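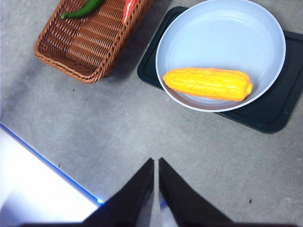
3.2 Containers and Setting of the Sorting Task

Figure 2. Part of the tabletop layout: a woven basket holding a green chili pepper and a red pepper, with a white bowl on a dark green tray to its right.

The sorting task was designed around containers that a home cook would already own. Earlier work on kitchen organization has tended to use matched plastic bins, which simplify the coding of placements but remove most of the cues people rely on when they decide where an item belongs. We chose containers that differ in shape, depth and finish. The wicker basket is rectangular and has a thick braided rim. The bowl is wide and shallow, with a pale interior. The tray has rounded corners and a rim raised only slightly above its surface, so that an item can be slid onto it as well as set down.

The table surface is grey and finely speckled. A plain white surface was tried in the pilot at the Bragança site and dropped after coders reported difficulty in locating the edge of the bowl. Containers were not squared to the table or to one another. Small rotations such as those in Figure 2 were kept on purpose -- participants in the pilot tended to straighten a neat layout before starting, and the time spent on this could not be separated from the time spent on the first item.

Each layout was used for 5 trials. A trial was coded as complete when every loose item had been assigned to a container, whether or not the participant later changed the assignment. Changes were logged separately under the Roren scheme, which distinguishes a transfer between containers from a shift of position within one. Of 118 trials, 7 were excluded for incomplete logs and 2 for interruptions, leaving 109 for analysis.

Vegetables presented a particular problem for the coding of category. Peppers in the basket could be grouped by kind, by color or by intended use, and the final position alone does not settle which rule was applied. Following a suggestion by Rosine Roussel, we therefore coded the order of placement as well. A green pepper and a red pepper placed one after the other were treated as weak evidence for grouping by kind; the same pair separated by other items was left unclassified.

Bowl placements were coded at the level of the bowl and tray together. An item resting on the tray beside the bowl was given its own code -- "adjacent" in the tables that follow -- and was not merged with items inside the bowl. The distinction matters for the analysis in Section 4, where adjacent placements are compared with placements in the basket.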